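Skevia Stripe Bed Cover - white, woven stripe
Home / Bedroom / Bed covers / Skevia
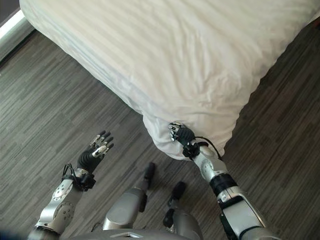

White, fine woven stripe. Corner left hanging.

Item no. 1710
In stock - ships in 2 working days
Add to cart
Save for later

Plain white cover with a thin stripe woven in, not printed. Cotton, mid weight. Works on its own in summer, over a blanket the rest of the year. Washes well. Gets softer after the first few goes.

This is the February batch. Same cloth as before, slightly wider hem. If you bought the old one and want a match for a second bed, they sit fine together, only the hem is different and you'd have to get down on the floor to check.

What you get
One bed cover
One cotton storage bag, drawstring
Spare thread, white, wound on a card

Pillowcases not included. Sheets not included. People ask.

Sizes
Twin
Full
Queen
King - back soon, sign up for the email

Measure your mattress before ordering, including the depth. Add the topper if you have one. Most returns we get are from deep mattresses where the drop comes up short on one side. Go up a size if you're between two, or if you like it nearly to the floor.

Fabric
100% cotton. Yarn dyed white, then washed once at the mill so most of the shrinking is done. Expect a little more the first time you wash it at home, mainly in the length. We cut it long to allow for that so please dont trim it.

The stripe runs head to foot. Shows more in side light, less under a ceiling lamp. From across a room it reads as plain white.

Care
Machine wash warm, with other whites. Shake out first.
No bleach. Oxygen whitener is OK.
Tumble dry low, take out while still slightly damp.
Iron on the back if you want it flat. Or don't - spread it on the bed damp, pull it straight by hand, leave the window open.
Queen and up needs a big drum. If yours is small, use the laundromat. A packed drum leaves hard creases and they take a hot iron to get out.

Putting it on
Lay it across the middle of the bed first, then open it to the head and then the foot. Check the drop on both sides before you do the corners. Corners can hang free, or fold them in like an envelope and tuck under the mattress. Tucked looks neater. Hanging is faster, and better if you have drawers under the bed and need to get at them.

Goes with
Iner pillowcase, pair - same white, no stripe
Seol wool blanket, gray or oat
Bretska mattress pad, quilted, elastic corners. Stops the cover sliding about on slick mattresses.

The Iner white and the Skevia white are dyed at the same place. The Seol oat is warmer, nice next to it but not a match.

Questions we get

Is it see-through?
No. A dark or patterned sheet may show faintly at the folds, a white or pale one won't.

Can I use it as a duvet cover?
No, single layer, no opening.

Do you do it in other colors?
White only. A gray was sampled last year and the stripe dissapeared completely, so we dropped it.

Will it pill?
A bit of lint in the first couple of washes, then it stops. Clean the filter.

Is it OK for cats?
The weave is tight but claws are claws. Pulled threads can be eased back through with a blunt needle, do not cut them.

Trade and rentals
Guest houses and rental apartments, we do a trade price from six covers up, mixed sizes fine. No storage bags with trade orders, they come folded flat in a carton. Ask for Remo Egger, he handles all the trade side and can send a cloth swatch. Mornings are best. Give him bed sizes and mattress depths in the first email and it goes a lot quicker.

Delivery
Flat rate per order, any number of covers. Free over 67 dollars. Parcel goes to your door, no signature needed unless you tick the box at checkout. Delivery to PO boxes is OK for one cover, two or more won't fit.

Returns
Unwashed, in the bag, within 30 days. You can open it and try it on the bed, that's fine. Washed covers we can't take back unless there's a fault. Faults - send a photo of the spot and the label, we'll swap it or refund, your choice.

King size waiting list: enter your email at the top of the page, next to the size menu. One message when it's back in and then we delete the adress.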